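To: Malodum users and developers list
From: Tineke Van Rooij
Subject: Re: Terrain labels and footprint inflation in the garden world (planner branch)

Dear colleagues,

The Dresotden integration team wrote to this list in March:

> We have moved our test runs to the 3.x planner branch and see
> a regression in the garden world. Base goals on the far side of
> the lawn are refused with "no valid footprint", although the same
> goals were accepted on the previous branch. Goals on the patio are
> accepted as before. Of 200 sampled goals, 41 are now refused.
>
> We suspect the new terrain layer. Could the maintainers confirm
> whether the change is intended, and whether there is a supported
> way to restore the former behavior? We would prefer not to carry
> a local patch.
>
> A second and smaller point: the wrist cameras appear to report
> obstacles that move together with the arm. Is this known?

Thank you for the careful report. The maintainers have reviewed both points, and the reply below is made on behalf of the group. It applies to the planner branch only. Users of the stable release do not need to take any action.

1. Refused base goals

The change in the terrain layer is intended. Its effect on your goals is not. On the previous branch, the costmap treated all ground in the garden world as one surface. The planner branch reads a surface class for each cell from the Koster segmentation node and inflates the base footprint wherever two classes meet. The purpose is to keep the wheels away from edges, such as the one between paving and grass. 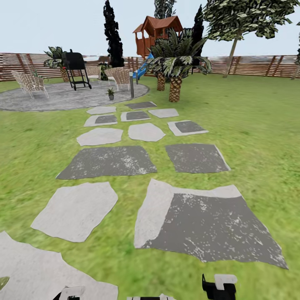 Inflation is applied at every class boundary, whatever the size of the region it encloses. A large, even surface has a single outline and leaves a wide area free. The path across the lawn is the difficult case. Its stepping stones are separated by strips of grass, and some of them carry a dark square inset within a lighter border, which the segmentation node is inclined to read as two surfaces. The inflated bands then overlap, and little or no free space is left between them. Any goal that can only be reached over the path is refused.

We were able to reproduce the fault with your goal file. The following correction has been merged and will be part of the next snapshot:

- Stone and paving are now placed in one traversal group. A boundary between two members of the same group is no longer inflated.
- The boundary between grass and the paving group is inflated only if the height map shows a step greater than the value of edge_step_min.
- The message "no valid footprint" now names the layer that caused the refusal.

To restore the former behavior without a patch, set terrain_inflation to "off" in the world file. This setting is supported and will remain so for the life of the branch. We ask that it not be used for results submitted to the shared test table, as these would not be comparable with those of other groups.

Please note that the traversal groups are read once, at startup. A change made to the file while the planner is running has no effect until the node is restarted. The manual page did not state this and has been amended.

2. Obstacles that move with the arm

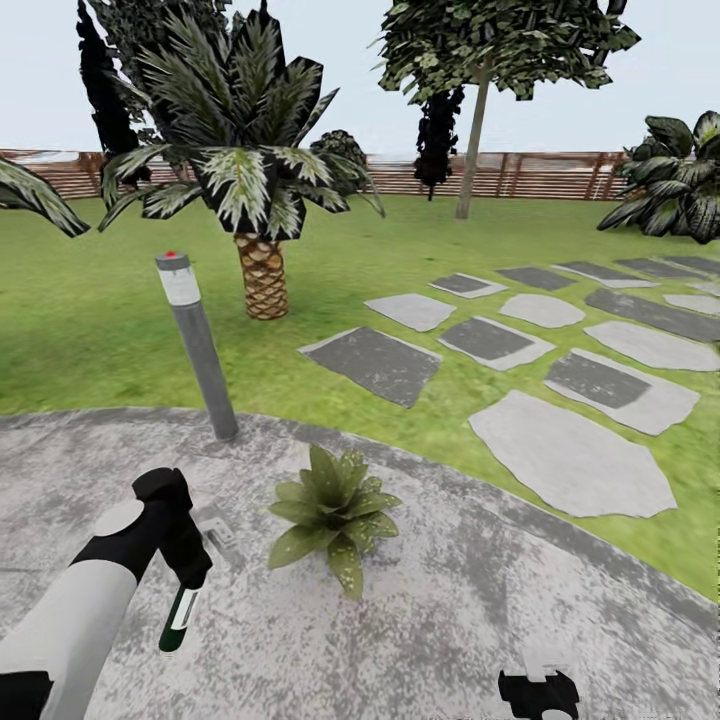

This is known. The self-filter removes points that fall on the robot model, using the joint state that is closest in time to the camera message. In the present branch the joint states are buffered for 60 milliseconds. When the simulator runs under heavy load, the camera message may arrive after the matching joint state has been dropped. The filter then uses a later state, the model no longer lines up with the points, and a thin shell of the forearm or gripper remains in the cloud.

A held object has the same effect for a different reason. The filter covers the links of the robot and nothing else. An object must be attached to the gripper link through the planning scene before its points are removed. If your grasp routine closes the gripper without calling attach_object, the object will be reported as an obstacle for as long as it is held, and the arm planner will refuse most motions near it.

We recommend the following order of work. First, confirm that attach_object is called and returns success. Second, raise joint_buffer_ms and repeat the run. If the shell is still present with an empty gripper, please send us a log of the camera and joint state topics, recorded with simulator time enabled. A log in wall time cannot be used for this purpose.

The Fleltell viewer does not show the filtered cloud by default. The display must be switched from "raw" to "filtered" in the sensor panel, and several earlier reports to this list were closed on that ground.

3. Requests to other users

Groups that maintain their own outdoor worlds are asked to check their surface class names against the new group file. A class that is missing from the file is treated as a group of its own, and all of its boundaries will be inflated. The loader prints a warning in such cases.

Comments on the default value of edge_step_min are welcome on this list. Patches should go through the usual review queue and should include a goal file with which the change can be tested.

Yours sincerely,

Tineke Van Rooij
for the Malodum maintainers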